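Winter mileage and the track block

The Clumomthorpe distance group starts its track block in April, and the plan is much the same as last year. Runners should come in with at least 18 easy runs logged since the break. The first test is a 3,000 on the track, run at an even effort, with splits taken every lap.
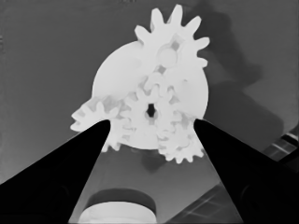 One runner wrote in to ask whether the test could be moved back a week, as the legs are still heavy from the hill sessions. It can, for anyone who asks before the sheet goes up.

After the test we add strides of 100 meters twice a week, with a full walk back. Keep them relaxed. Shoes from the Orlandini order can be picked up at the clubhouse after practice.

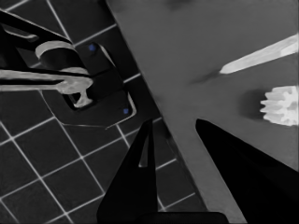 Toothed gears, and a faucet beside a gray countertop.

Entries for the spring relays close 7/2/24.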